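Two grippers and a dining table

The second gripper went together in August, which means there is now a matching pair. I had the first one working in spring and found that one hand is very little use for anything involving crockery. You can push a bowl about with it, and that is where the fun stops.

Most of the parts were cut and drilled at Graltdale, the shared workshop where I rent a bench in the evenings. Arne Grube let me use his drill press and stood over me until I'd learned to clamp things properly. The wiring I did at home.

What I'm after is a small arm that can clear a table. The arm itself is half built and I'm calling it Zomberg until I think of something better. For now the job is to collect recordings of a person doing the task with hand-held grippers, so the software has something to copy.

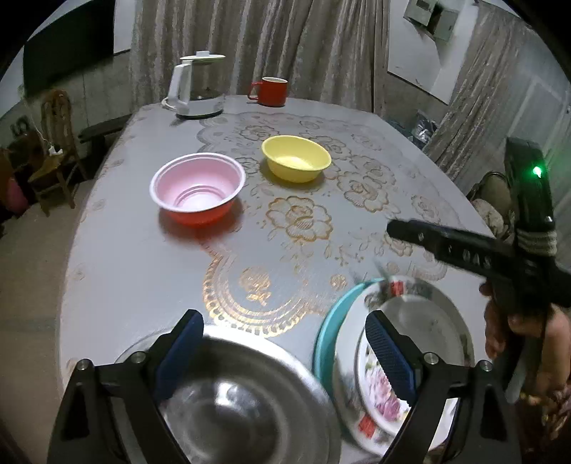 Declan Keane wrote the recording script and it has behaved well. It saves a new file each time you press the button and drops anything shorter than 7 seconds. My own version used to keep everything, including me walking to the kitchen, and I spent two evenings deleting rubbish before he took pity on me.

The finger pads took the longest. The first set was smooth and far too hard. The second set was soft enough but came unglued after a week. I went for a ridged pad on the third go and glued it with the stuff Britta Hinrichs uses on her bike repairs, and those have stayed put. 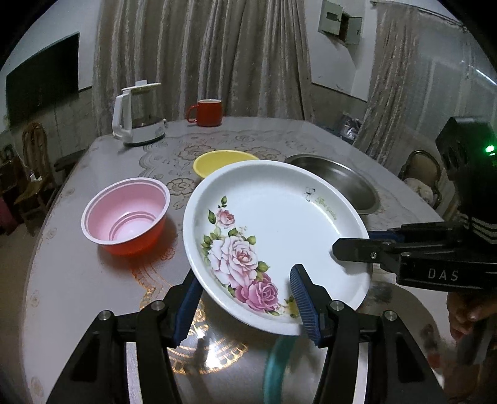 Plates are harder than bowls. A bowl has a steep side and will more or less sit where you pinch it, but a plate wants to swing as soon as its weight comes off the table. The way I do it is one pad outside the rim and one inside, then tilt. The big white one with "Rose garden" written on it is a good test for this, with its wide, smooth rim and all that shiny glaze. I take it slowly and keep my wrist low.

So far I have 306 recordings and would like 2000 before I try training anything. Oliwia Kołodziej thinks that's more than I need for one table. I can do 30 in a sitting before my thumb complains, so a softer trigger spring is next on the list.

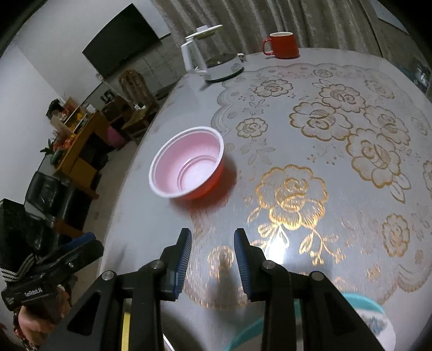 Still to do

Replace the trigger springs on both grippers.
Move the battery further back, as the weight is all at the front.
Finish the shoulder joint on Zomberg. I'm waiting for a bearing.
Label the recordings. Orathai Srithong has offered to do half if I do the other half first.

I'll put the pad drawings up once I've measured them again, as the ones I have are for the second set.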